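From: Gopinath Nair
To: kotia-demos list
Date: November 30, 2019
Subject: Re: How many do we need, and does it matter whose house?

Padilla wrote:

> Hi all, new here, I joined after the Marville meetup. I've got a pair
> of the hand grippers now and I've been doing the box task on my
> kitchen counter. I have 70 runs so far and they all look pretty much
> the same to me. Same box, same spoon, same light. Is that good because
> it's consistent, or am I wasting everybody's disk space? Also, should
> I throw out the ones where I fumble?

Welcome, and thank you for asking this on the list, where other people can get something out of it too. I remember sending in my own first batch back in May and being quite proud of how tidy it was — every pickup the same, like a machine had done it. Then we trained on it, and the policy was wonderful as long as the box sat exactly where my box had sat. Move it over by the width of a hand and it went reaching for thin air. I was a bit crushed, I'll admit!

So please don't toss your 70, but I'd stop adding to that particular pile. Move the box between runs. Turn it. Swap the spoon for something floppy, then for something small that slides around. Do a few in the evening with the lamp on. If you have a second room, use it, and don't clean up first. The stuff on the shelves and walls is good for the model, which otherwise gets very attached to one blank countertop.

As for fumbles, keep the ones where you recover. If you drop the thing, pick it up again and carry on to the end, that's a lovely run and I wish we had more of them. If you stop halfway to answer the door, bin it. I put a short note in the log either way, just "dropped, regrasped" or whatever fits.

On numbers, the set we trained on last had 279 runs in it, from 5 homes, and I would happily trade a good chunk of those for a few more homes. Oritz has been saying so for ages and I was slow to come around.

For an idea of how ordinary the setting can be, have a look at this one. A beaded bracelet and a wristwatch, a cardboard box that's seen better days, and a tablecloth with more pattern on it than I'd ever have dared to use in May.
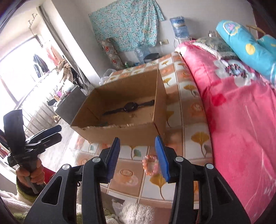

Kotia Home Manipulation Club — Demonstrations Group

The bracelet is a good teacher, by the way. It hangs differently every time you grip it, and being see-through it's harder for the camera than you'd expect. Watches are nearly as good, with the strap flopping about on both sides. I'd start with the watch if your hands are still getting used to the trigger.

One more thing while I'm rambling. When two people are working at the same table, agree on the order before you start recording and say it in the log. We had two runs where both people went for the same object, and I spent most of an evening working out which log went with which gripper.

Send me a handful of your new ones when you have them and I'll be glad to look them over before you do a big batch. No hurry at all.

Warmly,
Gopinath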